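Print this page | E-mail this page

Memory and Public Apology – Notes for Week 5
Instructor: Wenceslao Aravena

Reading for this week: the Navarrete chapter on town archives, pages 55 to 69. The footnotes are longer than the chapter. Read them anyway.

1. Where we left off

Last week we looked at who gets invited to a memorial ceremony. This week it's who gets to speak, and for how long. The second question causes more trouble than the first, as anyone who has sat through a wedding will know.

Our case is Wolthorpe, a river town shelled by its own side during a retreat. The official count is 194 dead. The plaque by the bridge says 200, which the council of the day thought looked better in bronze. Families have been writing letters about those six extra people ever since, and the letters are the best source we have.

2. Three kinds of speaker

Survivors. They were there. They are often asked to be brief.

Descendants of the victims. They inherit the grief, the photographs and the seat in the second row.

Descendants of those who gave the order. They inherit a surname. The Nasgate family stayed away from Wolthorpe for decades, then sent a grandson one February with a two-page speech. He read one page. The other is in the archive, and it's the better one.
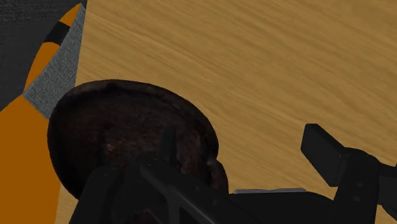

Fig. 1. Dark vessel on a wooden tabletop (computer rendering).

3. Can you apologize for a grandparent?

Strictly speaking, no. You can regret, acknowledge, mourn and lay a wreath. Navarrete argues that an apology needs someone who could have done otherwise, and a grandson born long afterward doesn't qualify. Many people in Wolthorpe thanked him for the apology all the same – though the word "apology" appears nowhere in his speech. Check the transcript before you quote it. Last year four of you didn't.

Terms to know: proxy apology, acknowledgment, inherited guilt (Navarrete hates this one), ceremonial silence.

4. For discussion

Compare the Nasgate speech with the mayor's reply. Who mentions the dead first? Who mentions the weather first?

Should the plaque be corrected? Bring an argument you don't agree with.

Response papers go in the box outside my office by noon. The box is emptied at noon.

Print this page | E-mail this page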